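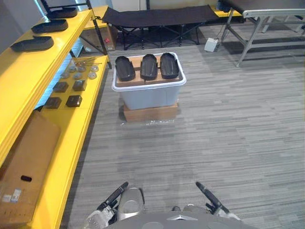 Item 2: two-tier yellow shelving with black trays, discs and blocks; storage bin with further trays on cardboard.

Kurnum Parts Store, Layout Working Group
Minutes, July meeting, opened 9:15 a.m.

Present: Zorica Dimitriou (chair), Hazem Cherkaoui, Hạnh Võ (minutes), Chidubem Akinola
Apologies: Nazar Yatsenko

1. Previous minutes
Accepted with one correction. Disc stock for the Grekance order was recorded as 3,000 and should read 298.

2. Shelving layout
H. Cherkaoui tabled the proposed arrangement. Black trays are kept on the upper tier, one behind another. Small parts go on the lower, wider tier, with discs behind and the black blocks forward in a two-by-two grid.
C. Akinola asked whether the thin rods should stay behind the discs. They are hard to pick up from a flat surface and roll when the shelf is bumped. Z. Dimitriou preferred a separate rack. Left open pending a price from Levchenko.
Minimum gap between blocks set at 40 mm, centre to centre to be confirmed.
Action: HC to mark tray and block positions on the lower and upper tiers.

3. Trays on the storage bin
Trays are being set down on a piece of cardboard laid across the open bin. Members agreed this is acceptable for short staging only, as the cardboard will sag under load and the bin contents cannot be reached. A rigid lid is to be sourced in a neutral colour.
Action: HV to obtain lid dimensions from Brarnico.

4. Cartons
Cartons are not to be leaned on the shelving. Printed labels to face the aisle. Flattened cartons go to recycling at end of shift.
Action: all.

5. Labelling
Draft tier labels circulated. Part number to come first, description second. CA queried the lot size of 100 shown for blocks; HC to check against the catalogue.

6. Other business
N. Yatsenko's note on aisle width held over.

Closed 10:05 a.m.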